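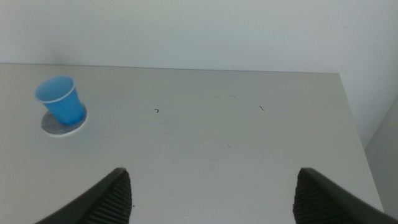 Un brazo robótico casero aprende a recoger vasos en el taller compartido de Nulville

Nulville, junio. El taller compartido de la calle Benítez tiene desde esta primavera un brazo robótico construido por sus propios socios. El proyecto se llama Redar y lo dirige Aidan Duggan, técnico de mantenimiento jubilado, que comenzó el trabajo en el garaje de su casa y lo trasladó al taller cuando la estructura ya no cabía entre el coche y la pared.

El ejercicio actual es sencillo de explicar: el brazo debe acercarse a un vaso de plástico azul, cerrar la pinza sin aplastarlo y dejarlo de nuevo en su sitio. El vaso se coloca sobre un disco gris de borde blanco, en una mesa de color gris claro. La pinza tiene dos dedos oscuros, con almohadillas estriadas en la cara interior, y una pequeña cámara montada junto a ella ofrece la vista que utiliza el programa.

Según Duggan, la parte mecánica fue la más rápida. «Las piezas se imprimieron en 32 horas, pero después pasé muchas noches con los cables», comenta. Las primeras almohadillas eran lisas y el vaso se deslizaba con facilidad. El grupo probó varios dibujos antes de elegir el de líneas finas y paralelas.

Los materiales costaron 466 euros, de los cuales 181 corresponden a los motores. Una parte de los tornillos y la fuente de alimentación proceden de una impresora vieja que fue donada por un vecino de Jandmont, el pueblo más próximo.

Hasta ahora el equipo ha registrado 313 intentos. El resultado es bueno cuando el vaso está en el centro de la mesa y peor cuando se encuentra cerca del borde izquierdo, donde el brazo llega con un ángulo incómodo. Para corregirlo se va a cambiar la longitud de una de las piezas del codo, trabajo que está previsto para antes del verano.

Los planos y la lista de compras se pueden consultar en la carpeta que hay a la entrada del taller. Las personas que quieran participar en el montaje de un segundo brazo pueden presentarse por la tarde, a partir de las seis. No es necesario saber programar, pero se pide traer gafas de protección propias.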